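**Makori Opens Electrical Apprenticeship Center in Pondia**

PONDIA – Makori, the regional training cooperative for the building trades, has opened a new apprenticeship center for electricians in the former grain exchange on Drurell Street. The first class of 18 apprentices began instruction in January and will complete 2160 hours of combined classroom and paid on-site training before sitting for the state license.

The center was established in response to requests from local contractors, many of whom have reported long waits to fill positions for qualified residential and light commercial electricians. Makori received 368 applications for the first class. Applicants were selected on the basis of a written test in basic math, an interview and a practical exercise in measuring and layout. Prior experience in the trade was not required.

"The interest we have seen confirms what employers in this county have been telling us for several years," said Nassoro Mwakalinga, director of the center. "People want to learn this work, and they want to learn it close to home. Until now, an apprentice living in Pondia had to drive well over an hour each way to attend evening classes."

Instruction is organized in four terms. The first term covers safety, tools, conductor types and the reading of wiring diagrams. Apprentices then move on to branch circuits, grounding and service panels, followed by motors and controls. The final term is reserved for code review and supervised work on occupied buildings.

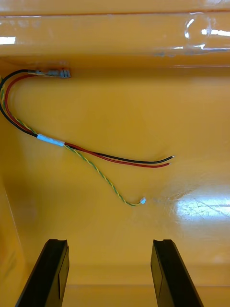
Each apprentice is placed with a participating contractor and earns an hourly wage from the first day of on-site work. Wages rise at the end of each term, subject to satisfactory attendance and the recommendation of the supervising electrician. Tuition is paid jointly by Makori and the employer. Apprentices are responsible for their own work boots and a basic set of hand tools, and a loan fund is available to those who need help with these costs.

Nutel, a contractor that has operated in the area for three generations, will host five of the apprentices and has agreed to release two of its senior electricians to teach one evening a week. Other participating firms will be announced before the second term.

The building on Drurell Street was vacant for nearly 101 months before Makori signed the lease. Renovation included a new roof, an accessible entrance and full replacement of the electrical service. The original loading doors on the north side have been kept, and the old trading floor now serves as the main workshop. Two classrooms and a small library occupy the upper level.

"We had the choice of building new at the edge of town or repairing something people already knew," Mr. Mwakalinga said. "The repair took longer than we planned – the roof alone set us back a full season – but apprentices can reach us by bus, and that mattered a great deal to the board."

Applications for the second class will be accepted beginning in April. Candidates must be at least 17 years of age at the time of application and hold a high school diploma or its equivalent, or expect to receive one before the start of classes. Application forms may be obtained at the center's front office, which is open on weekdays from 8:30 a.m. to 5:00 p.m. Information sessions for parents and employers will be held in the upper-level classrooms in March.

**About Makori**

Makori is a nonprofit training cooperative owned by its member contractors. It offers apprenticeship and continuing education programs in carpentry, plumbing, masonry and electrical work.

**Media contact:** Office of the Director, Makori Apprenticeship Center, Drurell Street, Pondia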